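Chapter 5. Sorting and Grading Textiles Before Washing

Commercial laundries sort by fiber, color and soil before any load is weighed. The surface of the cloth also matters. Raised ribs hold lint and slow the release of water in the spin, so ribbed goods are kept apart from smooth sheeting. The Dredport plant handled 1,244 lots in the year studied, and 671 of them were mixed on arrival. 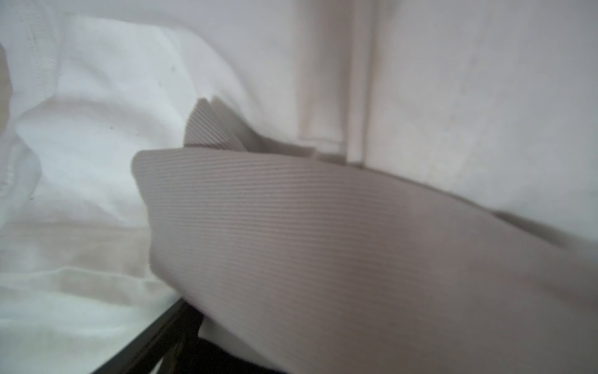
Figure 5.1 Ribbed material with white fabric.

Mixed lots are opened and graded by hand. The grader checks the care label first, then the seams, then the color. A garment with no label is treated as the most delicate fiber it may contain -- a costly rule, but a safe one.

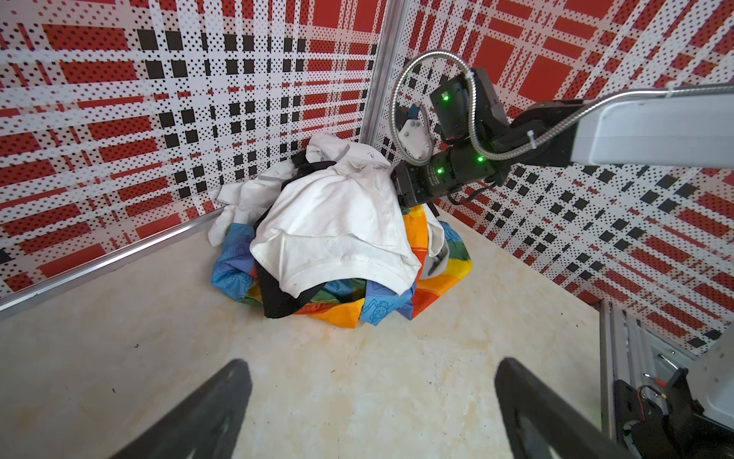
Why is a mixed lot not weighed first?
Fibers take up water at different rates, and one weight for the whole lot says little about the load each machine will carry.

Grading sheets follow the Nyarko scale, which has 5 classes. Class 1 covers white cotton that can be boiled. Class 5 covers wool, silk and anything with glued trim.

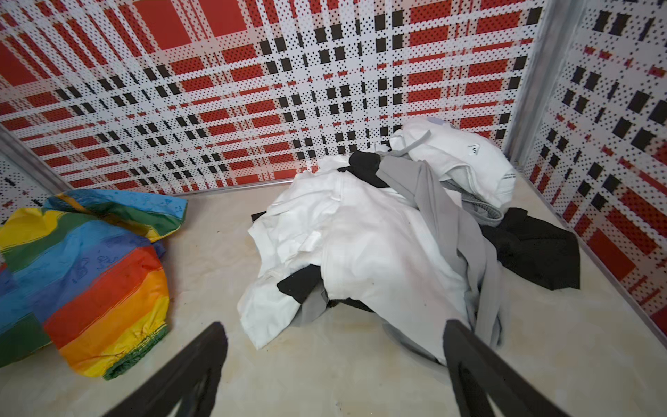
Classes 2 through 4 are separated mainly by wash temperature. Where two classes must share a machine, the lower temperature is used and the cycle is made longer. Section 5.2 sets out the cycle times used at Dredport for lots of more than 200 pieces.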